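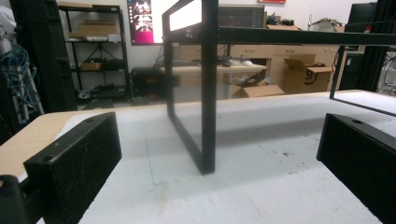

Una lista de pasajeros es un papel grande donde se escribían los nombres de todas las personas que viajaban en un barco. En la época de tus tatarabuelos se hacía una lista para cada viaje, y muchas de ellas se han conservado hasta hoy. Quien quiere saber de dónde vino su familia empieza a menudo por una lista de estas. Al principio parece un poco aburrida, con sus rayas y sus columnas. Yo la comparo con el armazón negro de metal que está en la mesa de la foto: se mantiene en pie, pero es solo un armazón. Con la lista sucede lo mismo. Tiene un nombre, una edad, un oficio, un pueblo, y el resto de la vida de aquella persona lo tenemos que buscar en otros lugares.

Tiempo de lectura: 6 minutos
289 veces compartido

¿Quién escribía la lista?

Casi siempre la escribía un empleado de la compañía del barco. Se sentaba en el puerto, con pluma y tinta, y hacía preguntas a cada viajero antes de la salida. ¿Cómo se llama usted? ¿Cuántos años tiene? ¿En qué trabaja? ¿Sabe leer? Detrás esperaban más personas con maletas, con niños cansados y a veces con una gallina en una cesta.

Imagínate ahora que este empleado habla inglés y que el viajero habla gallego, irlandés o polaco. El viajero dice su apellido. El empleado lo escucha una vez, no lo comprende bien y escribe lo que le parece. Por este motivo un mismo apellido puede estar escrito de maneras muy diferentes en los papeles antiguos. Además, había viajeros que no sabían escribir y no podían corregir el error, aunque miraran el papel.

Yo aprendí español cuando ya era una persona mayor, y mi apellido se ha escrito mal en casi todas las oficinas donde he estado. Así que entiendo bastante bien a aquellos viajeros.

Un barco para practicar

Vamos a pensar en un barco que se llama Dovumance. Es de la compañía Trorkimex y sale del puerto de Uvico en el mes de julio. Lleva 289 pasajeros. En su lista encontramos esta línea:

Número 50. Tarawneh. 30 años. Carpintero. Viaja con 2 hijos. Equipaje: un baúl.

¿Qué sabemos con esta línea? Sabemos la edad, el oficio y que no viajaba solo. Sabemos también que tenía un baúl, y en un baúl tenía que caber todo: la ropa, las mantas, quizás las herramientas para trabajar.

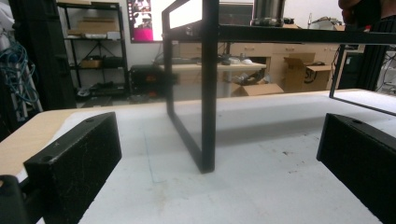 Más interesante me parece lo que la línea no dice. No dice dónde está la madre de los niños. Puede ser que se quedó en casa con un bebé y que viajó más tarde. Puede ser que ya estaba en el otro país y los esperaba en el puerto. O puede ser que había muerto. Un historiador no elige la respuesta que más le gusta. La apunta como pregunta y sigue buscando.

Tampoco sabemos si nuestro carpintero tenía de verdad 30 años. En aquella época mucha gente no conocía bien su edad, porque en casa no se celebraban los cumpleaños como ahora. Entonces la persona decía un número redondo, que es más fácil de recordar. Cuando ves en una lista muchas edades que terminan en cero, debes tener un poco de cuidado con ellas.

¿Cómo era el viaje?

Dependía mucho del billete. Los que pagaban más tenían un camarote con cama y una puerta que se podía cerrar. Los que pagaban menos viajaban abajo, en una sala grande donde las literas estaban muy juntas. Allí había poca luz y el aire era malo. Si el mar estaba tranquilo, podían subir a la cubierta para respirar. Si había tormenta, se quedaban todos abajo, y es fácil imaginar cómo se sentía el estómago.

La comida también era diferente según el billete. Abajo se comía mucha galleta de barco, que es una galleta dura y sin azúcar, y sopa de legumbres. En algunos barcos la familia tenía que llevar su propio plato y su propia cuchara.

A pesar de todo, los niños jugaban. Lo sabemos por las cartas y los diarios de algunos viajeros, que hablan de canciones, de carreras por la cubierta y de un violín que sonaba por la noche.

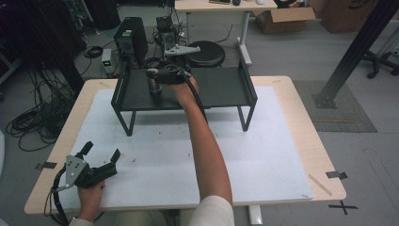 ¿Qué pasaba al llegar?

En el puerto de llegada había otra vez preguntas. Un funcionario comparaba las respuestas con la lista. Un médico miraba los ojos, la garganta y la piel de los viajeros. Si alguien parecía enfermo, tenía que esperar en un edificio aparte. A veces esperaba pocos días, a veces mucho más, y toda la familia esperaba con él.

Quizás has oído que en estos puertos los funcionarios cambiaban los apellidos de la gente. Se cuenta en muchas familias, pero en general no era así. El funcionario trabajaba con la lista que había llegado en el barco. Si el apellido cambiaba, era por un error anterior o, con más frecuencia, porque la propia familia lo cambiaba años después. Querían un nombre más fácil para el maestro, para el jefe o para los vecinos.

¿Cómo se busca a una persona?

Si quieres hacer tu propia investigación, empieza en tu casa. Pregunta a la persona más mayor de tu familia y escribe todo lo que te cuenta, también lo que parece sin importancia. El nombre de un perro o el color de una casa pueden servir más tarde.

Después busca papeles. Muchas familias guardan cartas, fotografías, billetes o un libro de oraciones con fechas escritas en la primera página. Pide permiso antes de tocarlos y lávate las manos. Si una hoja está doblada y no se abre con facilidad, déjala como está.

Luego puedes mirar en un archivo. Un archivo es una casa para los documentos, y allí trabajan archiveros y archiveras que conocen muy bien lo que hay en cada caja. Muchos archivos han puesto sus listas en internet, y con la ayuda de un adulto puedes buscar desde tu ordenador.

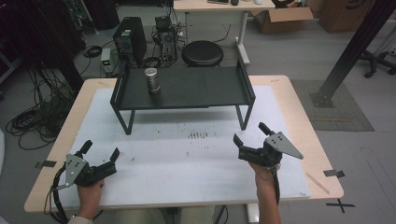

Cuando busques un apellido, prueba varias formas de escribirlo. Cambia la b por la v, quita una hache, pon una letra doble. A nuestro Tarawneh lo podríamos encontrar como Tarauna, como Taroni o de una forma que todavía no se nos ha ocurrido. Fíjate también en los nombres que están cerca de él en la lista. Era normal viajar con primos o con gente del mismo pueblo, y ellos suelen estar escritos en las líneas de arriba y de abajo.

Si encuentras a alguien con el mismo nombre que tu tatarabuelo, no grites todavía. Mira la edad, el pueblo y el oficio. En un solo barco podían viajar varios hombres con el mismo nombre, y es muy fácil adoptar por equivocación a la familia de otro. A mí me ha pasado, y tuve que devolver a una bisabuela muy simpática.

Palabras difíciles

Archivo: lugar donde se guardan y se cuidan documentos.

Camarote: habitación pequeña de un barco.

Cubierta: piso exterior del barco, al aire libre.

Emigrante: persona que se va de su país para vivir en otro.

Litera: cama estrecha que tiene otra encima o debajo.

Una pequeña tarea

Haz la línea que tendría tu familia en la lista del Dovumance. Escribe los nombres, las edades, el oficio de cada uno y qué equipaje lleváis. Solo se permite un baúl. Después dale la hoja a un compañero y pregúntale qué puede saber de vosotros y qué no puede saber.

3 comentarios

Lectora de Uvico
Lo hemos leído en clase y mis alumnos discutieron mucho por el baúl. Uno quería meter la bicicleta desmontada.

Anónimo
¿Y los animales salían en la lista? Yo llevaría a mi gato.

Respuesta de la redacción
Normalmente no salían en la lista de pasajeros. Si tu gato viajaba, habría que buscarlo en una carta o en un diario.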